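Forum: Shop Floor & Back Room
Thread: Robot arms on the display bench – anyone else?

murkau_mike
Started in August. I do display prep for Huronine, which means I make fake kitchens look like someone cheerful lives in them. We dress sample tables for 50 stores and every one has to match the sheet. Management has now put arms on the bench. I used to have a job title with "stylist" in it. The new one has "cell" in it.

The arm does the placing and I do the fluffing, the boxing and the sighing. Is this happening anywhere else, and did your hours survive?

zulettigirl
Hours survived at Zuletti, the chatting didn't. We used to be 6 on a bench and now it's 3, with the others moved to returns. Same pay. Returns smells like a basement, though.

oldstaple
Unpopular opinion: good. I placed artificial fruit for most of a decade and my wrists would like a word with whoever says it was a craft. Let the arm have the bananas.

murkau_mike
It was a bit of a craft. You don't just drop tulips in a vase.
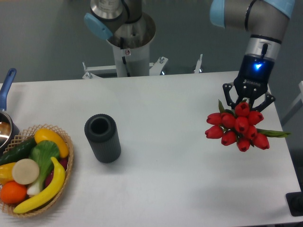 Re: Robot arms on the display bench (page 2)

zulettigirl
OK, the ribbed vase is nice. Is that the whole bunch in one grab? Ours takes stems singly and I could retire in the time it needs.

murkau_mike
Whole bunch, yes. Fluffing is still me. An arm has no opinion about which way a tulip should lean, and I have several.

oldstaple
So you're the tulip supervisor. Put in for a raise.

r_djordjevic
Radka Đorđević here, I run training at a Wong warehouse, so throw things if you like. The placing part is the least of it. What changed for our people is who gets asked when it stops. On the old bench you fixed your own mess. Now there's a stop, and everyone stands there until a person with the right login walks over. We trained the whole shift on resets and half the grumbling went away.

oldstaple
And did the whole shift get the login person's pay?

r_djordjevic
No. That would be the other half of the grumbling.

murkau_mike
Our login person is Valdis Kļaviņa and he eats lunch at 11:30, so that's when we all eat lunch now.

zulettigirl
Mike, get the reset training in writing before they fill that bench up. We waited, and the new hires got it first.

murkau_mike
Asked this morning. I was told to open a ticket. It's number 521 in the queue, right behind a request for a quieter stapler.

oldstaple
That one's mine. I transferred to your building in spring. Hands off my spot in line.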